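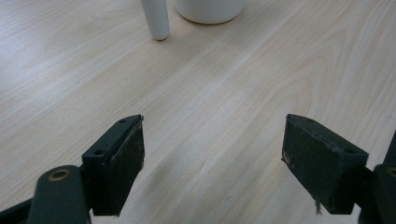

How do you get a seat on the Skosside factory visit?
Write to the Bindo office and give a name for each visitor. The autumn dates are filled in the order the letters arrive.

18 Oct 2022
By Janelle Espiritu

I went to Skosside to see how the Marchetti works makes its bathroom goods. The firm opens its doors twice a year, and I had missed the visit in July. There were 11 of us in the group, mostly retired people, with two students from the college.

Osvaldo Orlandini met us at the gate and handed out hairnets and ear plugs. He has run the mixing floor for nine years. Toothpaste begins there as a thick white slurry in steel tanks, each holding 1000 litres. The flavour goes in last. The smell of mint was strong on the stairs and I could still taste it at lunch. 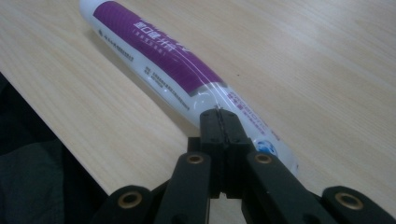 Photo: Janelle Espiritu

Orlandini explained that the empty tubes arrive with the cap already on and the other end open. They are filled from the open end, which is then heated, pressed flat and trimmed. I had always assumed the paste went in through the nozzle. One of the students asked how the stripes are done, but Marchetti doesn't make a striped paste, so we moved on.

The testing room is down a short corridor. Ilídio Esteves takes 100 tubes from every batch and checks the weight and the seal. A tube that fails is cut open and looked at. He told us that most faults come from paste caught in the seam, and that they turn up more often after a change of tube size. 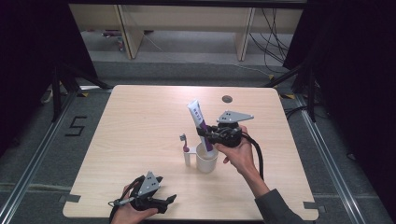

After that we had tea in the canteen, where Damian Rutkowska from the sales side gave a talk on packaging. It was longer than it needed to be. The useful part was on recycling. Older tubes have a layer of metal in the wall and are hard to process, and the works is changing over to a single plastic. The new tubes spring back when squeezed, and some customers have complained that they look full when they are nearly empty.

The brush line, which is sold under the Oravura name, was stopped for cleaning. We saw it through the glass only.

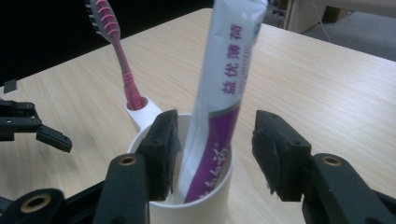

The visit ended in the works shop. Prices are lower than in town, though the choice was small and the card machine was slow. I bought two tubes of the mild mint and a nail brush.

Parking is on the far side of the railway bridge. Wear flat shoes, as the mixing floor has open metal steps. The next visit is in spring and Mirko De Luca at Bindo is keeping the list.

9 comments
11 shares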